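Ordering, delivery and returns: the questions we get most

Is the sale price going to drop again in November?
Possibly. We don't know either, and we work here. If you buy a Fesex armchair and it gets cheaper within 19 days, write to us and we refund the difference.

How long does delivery take?
In-stock recliners leave the warehouse within 72 hours. Anything with custom fabric takes as long as the fabric takes, and the fabric has never once asked us about our schedule.

Will the sofa fit through my door?
Measure the door. Then measure the hallway, the stairs and the light fixture you always forget. The Plakosell three-seater ships in two boxes, and the legs come off.

Why is the Radonjić sectional $2,053?
It has a hardwood base and a very long name on the invoice. The Pukon does a similar job for less if you can live without the chaise.

Can I return a chair I have already sat in?
Yes, we assumed you would. Keep the packaging for the first month. Dog hair is negotiable, red wine is not.

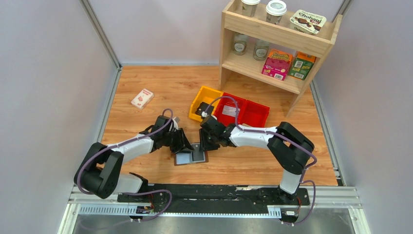
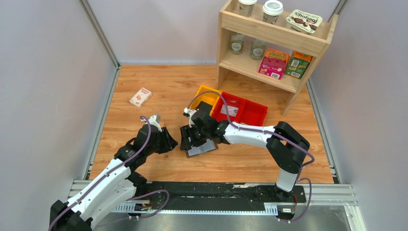 Do you charge for pickup on returns?
$151 for sofas and sectionals, nothing for chairs and footstools. If the item arrived damaged, pickup is free and you get an apology from Radomir Hoxha, who is good at them.

Can I change my order after paying?
Until it ships, yes. Email Azra Janevski with the order number in the subject line. "Hi" in the subject line also works, only slower.

Do you sell replacement cushions?
For current models only. Send us the model name and the side of the sofa, left or right as you sit on it.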